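Section 4: Teaching the hand its first jobs

By now you should have the hand bolted to the arm, the wrist camera plugged in, and the Pruvdale controller showing a green light. If the light is still amber, go back to Section 3 and do the cable check again. I know it's boring. Do it anyway!

I wrote this section for new members of the Kindska club, so it assumes you've done the safety talk but have never recorded a run. My name is Meenakshi Mathew, I look after the arms, and most of the mistakes I warn you about are ones I made myself in May, when we were trying to get a working entry together for the Acheampong Cup.

4.1 Before you turn on the motors

1. Log in on the Pruvdale controller and pick your team profile. Please don't use mine – it has my finger offsets in it and they will feel very strange to you.

2. Set the speed limit to 2. The dial goes higher and you'll be tempted, but 2 is plenty for a first week.

3. Put the red stop button where your free hand can reach it. Slap it once to make sure the controller cuts out, then twist to release.

4. Tie back long hair and take off lanyards.

CAUTION: Keep your fingers out of the space between the thumb and the other fingers whenever the motors are live. The hand closes faster than you'd think, even at speed 2.

4.2 Small objects

Start small. A big object is easy to grab but it hides a bad calibration, and a small one shows it to you right away. Things with a loop or a ring are good practice later on, once you can pick up a plain block without drama.

1. Open the wrist view on the laptop and check that you can see the tips of the fingers you plan to use.

2. Bring the hand down slowly until it's a finger's width above the object. Stop there. Breathe.

3. Close the hand with the slider, a little at a time. The grip number on the screen should climb smoothly. If it jumps past 300, back off and come in again from a different angle.

4. Lift straight up, wait for the object to stop swinging, and only then move sideways.

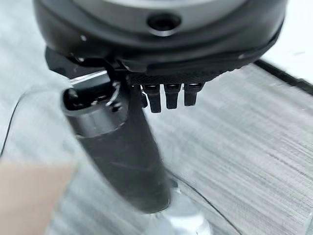

What should I do if the object slips every time I lift it?

Lower the arm, open the hand all the way, and run the finger zero routine from Section 3.5. If it still slips after that, wipe the finger pads with a dry cloth and try gripping closer to the object's middle.

Note: Save every run, including the bad ones. The training script wants to see failures too, and Wael Metwally (he keeps our data folder in order) gets grumpy about gaps in the run numbers. Tag a failed run with the letter F and a few words about what went wrong. "Slipped" is fine. "Ugh" is less helpful, and yes, I've done it.

4.3 Boxes and other flat-sided things

Boxes are where people start having fun, and also where they start crushing cardboard. With a flat side you don't need to wrap the fingers around anything. You need the thumb on one face, the fingers settled against another, and just enough squeeze to hold the weight.

1. Turn the wrist so the palm plate is level with the top of the box. I do this by eye and then fix it with the arrow keys.

2. Bring the thumb in first. Let it come close to the side of the box before you move any of the other fingers.

3. Lower the fingers one by one. Watch the view on the laptop and not the arm itself, or you'll misjudge the gap every time.

4. Raise the grip slowly. For an empty carton I rarely go over half of what I'd use on a block.
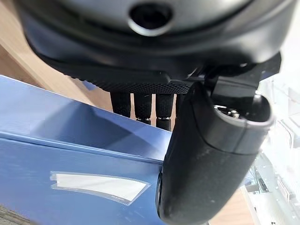

Fig. 4-2. Thumb at the right side of the box, seen from the wrist camera.

If the picture on your screen freezes while you're doing this, stop the arm before you touch the laptop. The Pruvdale software keeps sending the last command it had, and a frozen view with a moving arm is a bad mix. Restart the camera service from the menu, wait for the live clock in the corner to tick again, and carry on.

4.4 Folders and the cabinet job

Okay, this is the one everybody wants to try! The Sasorov task set has a whole page of "put it away" jobs, and folders in a cabinet is my favorite of the bunch. It uses both arms and the head camera, so work in pairs: one person drives, the other watches the stop button and reads out the steps.

1. Open the cabinet doors as wide as they go before you start. Door opening is its own job and comes in Section 6.

2. Grip the folder near an edge. Plastic ones are slick, so give them a bit more squeeze than feels polite.

3. Tilt the folder to clear the front of the cabinet, then bring it in over the shelf.

4. Keep the second gripper low and out of the way unless your plan calls for it.
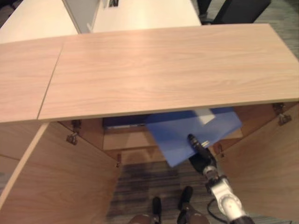 5. Let go gently. Open the grip in small steps until the folder rests on its own weight, and then back the arm out along the same path it came in on. Going out a different way is how I scraped a door, and I'm still hearing about it.

6. Press Save, read the run number out loud, and have your partner write it in the log.

Switch drivers after each saved run. Your hands get tired before you notice, and tired drivers bump things. We allow up to 4,000 runs in a season folder, and Wael likes to start cleaning up once we pass 3,000, so don't be shy about recording plenty.

CAUTION: Never reach into the cabinet to straighten something while the arm is live. Hit the stop button, fix it, twist to release, and start a new run.

When you're done for the day, park both arms, set the speed dial back to zero and log out of your profile. Parking positions are listed in Section 5.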